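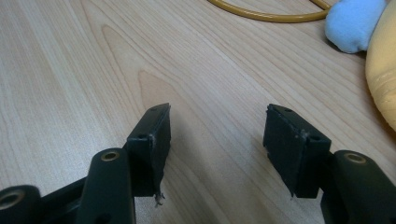

Home Forums Local Trash & Recycling New posts
Search this forum Search

Curbside food scraps in Drinholm: who's signed up?

marshhen_62
The green carts are finally here! I got mine two days ago and I am way more excited than a grown adult should be about a bin with a lid. For anyone who missed the mailer, the town is starting with 890 households on the east side, pickup is every week, and you can put in meat, bones and greasy pizza boxes, which my backyard pile could never handle. Zonau is the hauler. Who else is in? And what are you lining your kitchen pail with?

12 likes Share

toaster_oven_ted
In! We're on Ofori Street and the whole block seems to have carts out. I use newspaper, two sheets folded into a kind of cup. Works great unless you dump soup in it (ask me how I know).

pailface
Paper bags here. I tried the Flemora compostable liners because they were on the shelf at the grocery store, and they're nice and stretchy, but they started to sag on day three with melon rinds in there. Carry it out fast!

quietcreek
I'm going to be the grump. We already pay for trash and recycling, and this adds $15 a quarter whether you use the cart or not. I have composted in my yard for years. Why can't I say no thanks?

marshhen_62
You can! There's an opt-out form on the town site, under Solid Waste and then Carts. It was buried, I'll give you that. My neighbor did it and they took the cart back the same week.

quietcreek
Found it, thanks. It says opt-outs after the first billing cycle don't get a refund, so anyone thinking about it should go look now. I still think it should have been sign-up only.

binsandneedles
I see that side of it, but sign-up programs stay tiny. The town I lived in before had one and they got 168 people in a whole year, and then the council dropped it for low numbers. With everybody on the route the truck is at least passing full carts.

quietcreek
Full of what, though? Walk down my street and look in a few. I saw a garden hose in one.

toaster_oven_ted
Ha, a hose! OK, that one is bad. Zonau did leave orange tags on a few carts on our block the first week, and one got left behind unemptied. So they're checking.

pailface
Does anybody know about the stickers on fruit? I've been peeling them all off, every banana, every apple, and my kids think I've lost it.

binsandneedles
Peel them. They're plastic and they end up in the finished compost. Same goes for tea bags with the staple, tear those open. Coffee filters are fine as they are.

marshhen_62
Also on the list, and this made my day: paper towels and napkins! We go through so many. Our regular trash is down to one small bag and I'm thinking about switching to the smaller black cart.

leafpile_larry
New here, hi all. I'm on the west side and so jealous. Any word on when it gets to us?

marshhen_62
Welcome! The mailer says December for the west side if the first part goes well. No promises from the town, but the next batch is supposed to be bigger, 1351 homes I think.

quietcreek
I'd want to see what "goes well" means before they order that many carts. Is it tons, or is it complaints? The mailer doesn't say.

binsandneedles
Fair question. I'd like to know that too. I'm sending it to the solid waste office and I'll post whatever they write back.

leafpile_larry
Thanks! Larry and the leaf pile will wait. Can yard waste go in the green cart too or is that still the paper bags at the curb?

toaster_oven_ted
Small stuff can, like weeds and dead flowers. Branches and big piles of leaves stay in the paper bags on the regular yard waste day. And freeze your fish scraps until the night before, please, for the sake of the whole street!

pailface
Freezer trick is going on my fridge right now. Love this thread.

27 replies 4 shares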